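6 min read

4.2 What the packers stopped doing

Before the arms arrived, a shift at the Sutter returns hall meant six people emptying mixed cartons of soft toys and deciding, by squeezing, what could be sold again. Management at Clarnska described the job as repetitive. The packers agreed, though they used shorter words.

With two arms on the line, the picking went to the machines and the deciding stayed with people. On paper this is a promotion. In our interviews it was mostly described as waiting - for a grip to finish, for a light to change, for a plush vegetable to be let go of. Waltraud Hollenstein, a packer for 15 years, told us she now "supervises a very careful toddler."

Food-shaped toys got a disproportionate share of the grumbling. They are soft, they lean, and they come in every size from a single item of fast food to a bottle that fills the whole grip (Figure 3).

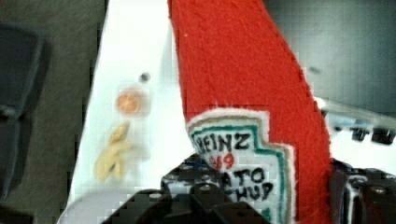 Figure 3. Plush ketchup bottle held between the gripper fingers.

Packers had opinions on where such a thing ought to be held, and by May they were writing them on the back of the Pesik fault sheets, which had no box for opinions. We collected 320 of these sheets. Most of the remarks are technical and several are rude. None had been read by the engineering team, whose own form, we should add, was very well designed.

Contact the authors | © Dadance Working Papers | Back to top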